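Storing fruit on the counter in a warm kitchen - ripening control
Posted by Clive Ashworth, 29 September 2019

I have been trying to get more usable days out of bananas and tomatoes without moving them to the refrigerator. The kitchen runs at 80 degrees F through most of the afternoon. Under those conditions a hand of bananas bought green goes from firm to overripe in 6 days, and the last third of that period is the only part where I want to eat them, so there is always a glut.

What I have tried so far:

Separating the hand into single fruit on day one. Small gain, if any.
Wrapping the crown in plastic film. One day gained on the first batch, nothing on the second.
Keeping apples in another room. This one made a clear difference.

The next variable is the container. The current one is woven cane with a cloth liner, and I suspect the liner holds gas around the fruit more than the weave lets out.
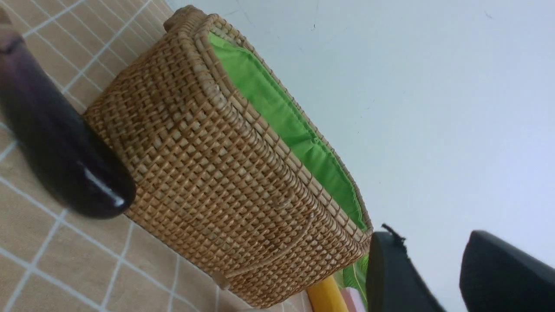
Does a cloth liner slow ripening or speed it up?

A thin cotton liner does very little either way. Ethylene passes through an open textile easily, and the gas that matters is the gas held in dead air under a pile of fruit. A thick or coated liner is a different matter and will act more like a paper bag, which speeds things up.

That is my reading of the theory. I would like to hear from anyone who has measured it.

----

wulan_ong wrote:

Liner thickness is a minor effect. Temperature is the major one and you have already given the number that explains your result. At 80 F a banana that has started ripening will go quickly in any container. Bring the fruit down to 60 F and the rate drops far more than any film on the crown will manage. If you have a stairwell, a basement shelf or a north closet, put a thermometer there first and stop buying film.

Do not go much below 56 F with green fruit. Chilling injury shows up as gray skin and the starch does not convert properly afterward. Ripe fruit can go in the refrigerator. The peel turns dark and the flesh is fine for a few more days.

----

Afiq Halim wrote:

I disagree on the film. I ran it on 6 hands last December, half wrapped and half bare, same shelf, same supplier. The wrapped ones were later by a day and a half on average, judged by peel color against a printed chart. That is small but it is repeatable if the film is tight and goes on before the fruit has turned. Once the fruit has turned, the pulp is producing its own ethylene and wrapping the crown is too late.

Clive, your second batch was probably past that point when you bought it. Stores gas the fruit before it goes on display. What you buy as "green" has been triggered already in most cases.

----

Clive Ashworth wrote:

Fair point on the second batch. It was further along at purchase. I did not log peel color, only the purchase date, so I can't separate the two effects.

For the next run I will use a color scale from 1 to 7, where 1 is all green, 5 is yellow with green tips, 6 is full yellow and 7 is yellow with flecks. Scoring will be done at the same hour each day under the same lamp. Fruit will be laid out singly on a cloth so that no fruit touches another.

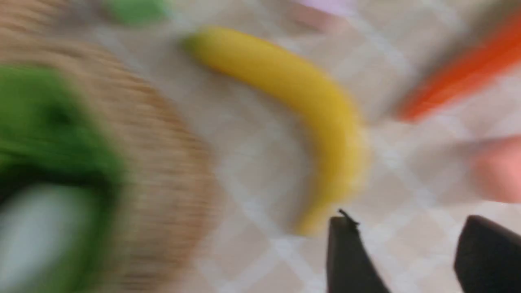 The stem end is where I find scoring hardest. It lags the middle of the fruit by up to a day, so two people can give the same banana a 5 and a 6 and both have a case. I intend to score the middle third only and note the tip separately. Bruising gets its own column. A bruised fruit runs ahead of the others and should be pulled from the average, though it stays in the group so the gas load is unchanged.

Budget for the test is low. I have a Roteo temperature logger that takes a reading every 300 seconds, and a kitchen scale for weight loss. Weight loss is worth recording because a fruit in moving air will dry out even if it ripens more slowly, and the skin gets thin and hard to peel.

----

wulan_ong wrote:

300 seconds is more than you need. Hourly is plenty for air temperature. Put the logger at fruit height. Mine was on top of a cabinet for the first month and the readings were useless.

Also weigh each fruit by itself. A total for the group hides the one that is drying out.

----

Afiq Halim wrote:

Don't pull the bruised fruit from the average after the fact. Either exclude it at the start or keep it. Otherwise you will find yourself calling every fast one bruised.

----

Clive Ashworth wrote:

Accepted. Any bruised fruit gets excluded on day one, before scoring starts.

On containers, I will compare three: the lined cane one, the same type with no liner, and a wide glass bowl. My expectation is that glass will be worst at the bottom layer, where there is no side ventilation at all, and equal to the others for anything sitting above the rim.
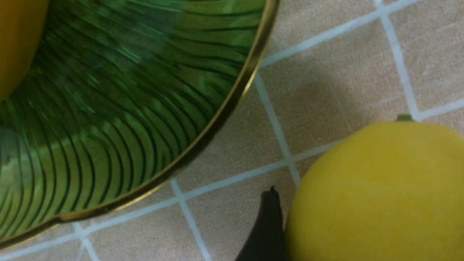
Cempaka Wibisono says the expectation is wrong for a single layer. Ethylene is close to air in density, so it doesn't settle in a bowl the way people assume, and in a shallow wide vessel it mixes out into the room quickly. She would expect a difference only when fruit is stacked two or more deep, and she attributes most reports of "bowl ripening" to contact bruising against a hard surface.

----

Clive Ashworth wrote:

Then the test needs a single layer arm and a stacked arm for each container. That doubles the fruit. I can get through one arm at a time, so the stacked runs will follow when the single layer ones are finished.

----

wulan_ong wrote:

Running them one after another means different fruit and different weather. You will be comparing shipments. Do fewer containers and run both arms together. I would drop the unlined cane.

----

Clive Ashworth wrote:

The unlined one is the control for the liner question, so it stays. I will drop the stacked arm for glass and run everything else at once.

----

Afiq Halim wrote:

Glass stacked is the only combination anyone here disagrees about. Drop something else.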